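Prenamo Ceramic Coat Kit for Cars and Vans

Home > Exterior Care > Coatings and Sealants > Prenamo Ceramic Coat Kit

In stock. Usually sent out the next working day.

Prenamo Ceramic Coat is a wipe-on coating for paintwork, and it does what a good coat of wax does, only for longer and with more swearing during application. One kit covers a family hatchback or a small estate. Owners of long-wheelbase vans should buy two, or decide which side of the van they like best.

We moved over to Prenamo in May after the Itier spray we used to sell changed its recipe and began to smell of warm bananas. Some customers miss it. We have a few bottles left behind the counter for them.

In the box

Coating, one bottle
Panel cleaner, one bottle
Foam applicator block
5 suede cloths
Instruction leaflet, folded by someone with a grudge

Before you start

Wash the car properly. A bucket, a mitt, a second bucket. Go over the panels with a clay bar if they still feel gritty, then wipe them down with the panel cleaner. Any swirl marks you leave under the coating will be under it for a good long while, looking very shiny. If the paint needs polishing, our Gentile machine polish is on the next page and costs less than regret.

Work indoors or in full shade, one panel at a time. Put a line of coating on the block, spread it in overlapping passes, wait for the rainbow haze and buff it off with a clean cloth. On a hot day the haze turns up sooner than you'd like. Keep the car out of the rain overnight, and tell the pigeons.
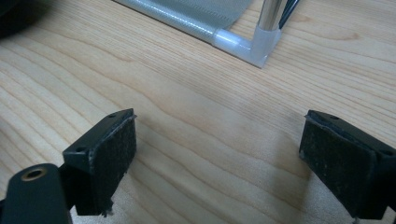

The coating is made for painted metal and painted plastic bumpers. We get a steady trickle of emails about what else it might go on, and the answer is nearly always no. Keep it off bare rubber, fabric roofs and matt wraps. It isn't for wood either, so a pale tabletop with long, wavy grain and honey-brown streaks should be left to the furniture people, however well the bonnet came out. For alloys, we sell Bidia Wheel Seal, which copes with brake dust and takes kerbs no better than anything else does.

Aftercare

Leave it for a week before the first wash. After that, use a plain shampoo and stay away from automatic car washes with brushes. Bird mess should still come off the same day.

Customer comments

"Did my old estate over a weekend. It has 1,873 stone chips and they now gleam." Mwanaisha Mutiso, 06/07/2020

Questions we get

Will it stop stone chips? No. You want film for that, and a longer gap behind lorries.

Can I put on a second coat? Yes, after two hours.

How long does an opened bottle keep? It doesn't. Use it up or bin it once it has gone hard, which it will do when you aren't looking.

Returns

Unopened kits can come back within 17 days. Opened bottles are yours for life.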